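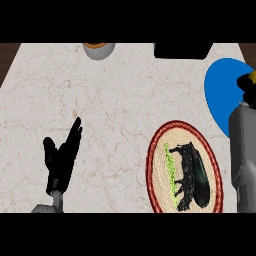 A marble top with brown and rust-coloured veins (computer rendering).

When I moved to this country I rented a flat with a kitchen that was almost new. The worktop was white, shiny and cold, and in the first week I made a ring on it with half a lemon. I did not know that a lemon can do this. I rubbed it with a cloth, then with soap, then with a powder which made it worse. In the end I put the bread bin over it and lived like this for 9 months.

Since then I think often about the surfaces in our homes, and I have come to an opinion which my friends find a little strange. I think we should stop buying things that we are afraid to use.

My grandparents had one kitchen table. It was made of beech and it had cuts, burns and one blue stain from ink which was older than me. On this table we rolled dough, cleaned fish, did our school exercises and repaired a radio. No one put a mat under a glass. When the table was too ugly even for my grandmother, my grandfather took a plane and removed a thin layer from the top, and it was good again for many years. I believe he did it three times in his life.

Today the kitchen is the most expensive room in the home, and it is also the room where people are most nervous. In April I visited a couple who had just finished their renovation. They showed me a stone counter ordered from Verschueren, and it was beautiful, I do not deny it. But then we wanted to open a bottle of red wine, and we were asked to do it in the garden. It was 3 degrees outside. We stood there in our coats with the glasses in our hands and talked about the stone.

I understand why they like it. Marble comes from the earth and every piece is different, and the lines in it are something that no designer could draw so well. In the catalogue of Okia there are 17 kinds of white, and I have spent a whole evening looking at them with pleasure. My complaint is about how we live with it afterwards. The shop sells you the stone, and then it sells you the oil to protect the stone, and then the boards and the mats so that the oil is not damaged. A friend paid 500 euros to a firm called Briritz to polish away marks that were made by a family eating breakfast. For this price one can eat many breakfasts.

People answer me that there are modern materials which look like stone and do not stain. This is true. My present flat has such a top, from Fitby, and a lemon does nothing to it. But I notice a different problem. It does not stain, but it also does not get old. After some years it will have a chip in the corner, and then it will simply be broken, and the whole piece goes to the tip. My grandmother's table could be wounded and healed. This one can only be new or finished.

In Italy, I am told, there are bars where the marble counter is completely dull from a hundred years of coffee and elbows, and people travel to see it. The same marks in a private kitchen are called damage. I cannot find a good reason for this difference, except that the owner of a bar has no time to worry, and we have too much.

So my advice is modest. If you love marble, buy it, and cut the lemon on it in the first week. Choose the place yourself if this helps. The first mark is painful and the second is less painful, and by the tenth you will have a kitchen where guests can open the wine indoors.

I am now looking for an old wooden table. The ones I have seen so far were all sanded and varnished by the seller, and one had a small card asking buyers not to touch it.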